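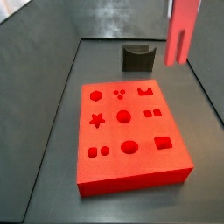
The last post was mostly complaints about calibration, so I'll keep that part short this time. The extrinsics are fixed. I had the tool frame rotated the wrong way in the config and had been compensating for it by hand in three different places, which is why every change I made to one of them broke the other two. I pulled all three out, redid the hand-eye solve with 392 poses, and the reprojected corners now land where they should.

With that done I went back to the insertion stack. For anyone new, it's split into two programs. Husmont does perception and publishes a pose for the block and a labelled list of openings. Pestitz is the planner, which takes that list plus whatever is in the gripper and produces an approach, an alignment and a push. They used to be one program and I should have separated them a year earlier.

Husmont has been the bigger job. The block is one colour all over, and the openings are only a darker version of the same colour, so thresholding on hue gets you nothing useful. What works is running on the value channel with a local contrast step first, then fitting contours against the shape templates. The star and the hexagon match almost every time. The round ones match each other, which is a different problem, and for those I had to bring the fitted diameter in as a second test. The cluster of three small circles was being reported as three separate openings until I added a grouping pass.

I also stopped trying to detect every opening on every cycle. Once the block pose is known, the openings are known, as they don't move relative to each other. Husmont now does a full detection once at the start, locks the layout, and after that only tracks the block's outline. If the outline error goes over the limit it throws the layout away and starts again. Cycle time dropped to 167 milliseconds, and most of what's left is image transfer.

Occlusion was the other reason for doing it that way. As soon as the arm comes in over the block, the opening you care about most is the one you can't see.

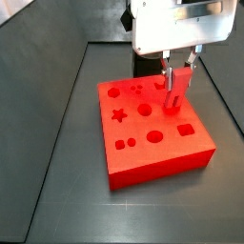

So the last part of the descent runs on the locked layout and the force readings, with vision only allowed to veto. Pestitz lowers the piece until it sees contact, holds a light downward force, and then does a small spiral search in the plane. If the height drops past the threshold during the spiral it calls that found and switches to the push. If it completes the spiral with no drop, it lifts, rotates the piece a couple of degrees and tries again.

The rotation step is new. Before that I was treating every miss as a position error, and for the square-ended pieces a good share of them were yaw. The piece shifts a little in the fingers when they close, and there was no model of that anywhere in the planner. I'd still like a proper in-hand pose estimate – probably from a second view just after the grasp – but the retry covers most of it for now.

Logging got some attention as well. Every attempt writes one file with the joint states, the force trace, the planner state and the image at contact. Run number 3315 went in last night. The viewer I wrote for these is called Bullden and it's ugly, but you can scrub the force trace and the image together, and that found the yaw problem faster than any amount of staring at numbers.

Still on the list: the spiral pitch is hard-coded, the outline tracker doesn't like glare off the walls, and Pestitz will happily plan through a cable if you let it. I'll start with the cable.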